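Re: [cell-planning] Grakville budget, second pass

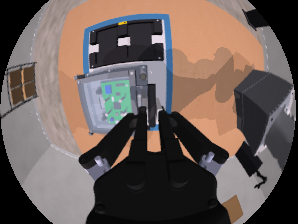

Orhun Polat wrote that we should stop arguing about the arm and cost the gripper first, and I think he's right, the arm is the one line everybody agrees on anyway. Answers to his mail inline, sorry for the fragments, I have a call at 2 and the numbers have to be with purchasing before that.

> The board handling is what sells this cell or kills it. We
> have an arm price, we have a controller price, and for the
> gripper we have one word in a spreadsheet ("tbd"). Can
> someone put a number there before July?

Yes. Put in two grippers, not one. Same model, one on the arm and one on the shelf. Last year at Tulska we waited 8 weeks for a replacement finger set and the cell sat there under a tarp. Auer quotes the pair with a small discount, Na-rae has the PDF. If purchasing strikes the second one, fine, but then I want it in writing who answers the phone when it breaks.

> Do we need the simulation seats at all? Damian says we could
> go straight to hardware and tune on the floor.

We need them. Two-finger gripper going in at a tall narrow slot next to a circuit board in a tray, that's exactly the kind of approach I don't want to tune on real units. In sim a bad approach costs me a restart. On the floor it costs a board and maybe a fingertip, and then we're back to the spares discussion. Two seats for the planning phase, one after. Leonie checked and the second can be dropped at the end of the quarter, no penalty.

What the sim will NOT give us, so please don't let anyone take it out of the budget on the strength of a nice render:

- connector force. The contact numbers in the model are guesses, mine mostly
- cables. They're modeled as something, I wouldn't call it a cable
- lighting. The real bay has those awful skylights

So there has to be bench time as well. I've put down 400 hours across the three of us, which Damian thinks is high. Damian, it was higher before I cut it. Look at the Grallitz project, we planned half of what we used and then took the rest out of maintenance, and Ajith is still hearing about that.

> Wide lens or two ordinary cameras? The wide one is cheaper
> on paper.

Cheaper on paper, yes. You get the unit and the walls and everything else with one camera and one cable, which I like. But everything straight comes out bent and somebody has to do the calibration and then redo it every time the mount gets bumped. Thats a day of Ajith each time. I'd budget the wide lens now and keep a reserve line for a second, narrower camera pointed at the slot. Don't delete the reserve line just because it has no part number yet!!

> Fixture. Are we assuming the unit is clamped or loose?

Clamped. Budget says loose right now because the first draft was copied from the old kitting cell. If the unit can slide we need more vision, more time, more of everything. A fixture plate from the shop is the cheapest item on the list and it takes the most risk out. Leonie has a drawing, needs one more round on the hole pattern. Machining plus locating pins, 500 as an internal charge, I already asked.

> Who owns the number after it's submitted?

Me until approval, then Na-rae. After that, changes go through her and not through whoever is standing at the coffee machine.

Still open from my side:

Safety. Nobody has given me a fence price for the Grakville bay. I've left the old figure in, it's probably low. Orhun can you push them? Third time asking.

Training. Two operators per shift or one plus a floater? Makes a real difference in the travel line and I can't tell from the minutes what was decided.

Service contract. Auer wants us to sign for the grippers and the fingertips as seperate items. I'd take the first and skip the second, fingertips are consumables and we can stock them ourselves. Happy to be overruled if someone has actual wear data, all I've got is from Tulska and those were a different shape.

Freight. Someone doubled it between version 3 and version 4 of the sheet and left no comment. If it was you please tell me, I'm not angry, I just need to know if it's real.

Sheet is in the usual folder, the tab called "pass2". Please don't edit pass1 any more, I know it's the one that opens by default. Comments until 5 today, after that I lock it and send.

Damian Schwaiger is on the call with me so if it's about the hours, tell him directly.

Ajith, can you reply on the camera mount even if it's just yes or no.

Sent from the train, connection comes and goes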